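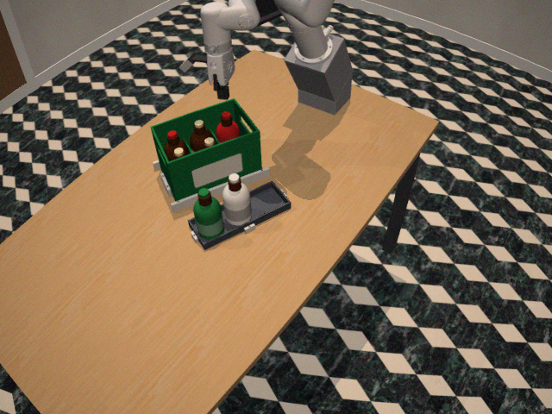

The simulated bottle table, with five in the green crate and two on the tray.

News from the bottle project

Those of you who stopped by in September will remember that Regula Camenzind had a long list taped to her monitor and not much crossed off it. I'm happy to say the list is looking a lot better! Our practice set for the arm, which we have been calling Vemisine for want of anything prettier, now stands at 1000 recorded runs, all of them made in simulation and all of them watched back by a real person with a cup of tea at hand.

Each run is one try at moving a bottle between the crate and the tray, and before every new one the program shuffles things a little: which caps go with which bottles, how the tray is turned, even the floor (we have grown very fond of the green and cream tiles, though they do make your eyes swim after an hour). The idea is that the learning system should pay attention to the bottles and stop caring so much about everything else in the room.

Regula went through the last batch by hand and set aside 125 runs for a second look. Most were fine, just slow, but 27 had the fingers brushing the rim of the crate on the way in, and we had a good long talk over lunch about whether to keep those. For now they stay, with a note attached, and Zodilik will train once with them and once without so we can compare.

If you would like to help with watching runs, we would love to have you. It takes no special skill, only a bit of patience and a fairly large screen. Write to Regula and she will send you a small batch to start with, along with her notes on what counts as a clean grasp. The tricky ones are the bottles at the front of the crate, so do take your time with those.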